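*Ornamham, Sunday, August 24, 2025*

Zdzisław Bednarek was already sitting when I came, with a pot of tea and two cups. He is the person who started the home sorting circle in Ornamham, a small group that meets to help people decide what to do with the things of their parents. He worked for 31 years in a library, and he still speaks quietly, like somebody is reading at the next table.

I asked him first how a librarian comes to this subject. "My mother died and she left me a house with 700 jars," he said. "I am not exaggerating, I made a list. She kept buttons, seeds, screws, stamps. I was angry for one month and then I began to read the labels."

The labels, he told me, were a kind of diary. On one was written the name of a neighbor and a year. On another was only the word "good." He did not know what was good about those screws, but he could not throw them away.
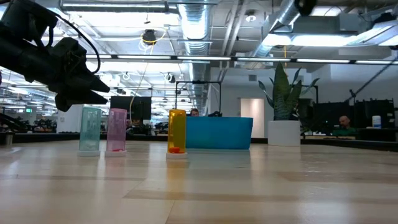

*Three cylinders in teal, pink and yellow-orange, with a blue bin behind.*

Color came into our conversation by accident. I had asked if he follows a system, and he laughed a little. "In the library everything has a number. At home a number does not help you. People remember that the thing was in the green one." He advises families to give each person a color and not to change it later, even if somebody complains. In his own family his sister complained very much. She wanted yellow, and yellow was already given to their cousin in Skiris.

I wanted to know what goes wrong most often. He thought for a long time before he answered.

"They begin with the photographs. It is the worst beginning. You sit on the floor, you look at one picture, and then it is evening. Begin with the kitchen towels. Nobody cries about a towel." He stopped and corrected himself. "One woman cried about a towel. But she said it was good for her."

The woman is Karabo Lekota, and she now comes to the circle as a helper. I called her the next day to ask if I may use her name. She agreed, and she added that it was a tablecloth.

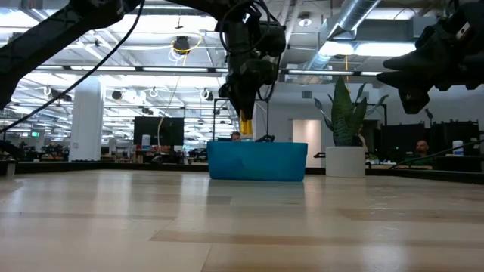
## "Not yet" is also an answer

The circle has one custom that I did not meet in other places. Every family keeps a bin for the things they can't decide about, and it stays closed until July of the next year. Zdzisław calls it the waiting room.

"My daughter says it is only a way to be late," he told me. "Maybe she is right. But when you open it, you are a different person. Half of it you do not recognize."

Bernadette Mac Carthaigh, who joined last winter, does not agree with him about the time. She finds a year too long and opened hers after two months. I repeated this to Zdzisław, and he already knew it.

"Yes, and she kept everything," he said, and poured more tea.

Before I left I asked about the jars. Most of them went to a school, where the children use the buttons for counting. The seeds were too old, but he planted them anyway behind the house. Some kind of bean came up. He does not know the name of it, and on the label his mother wrote only "from Ngọc."

He is still looking for who that was.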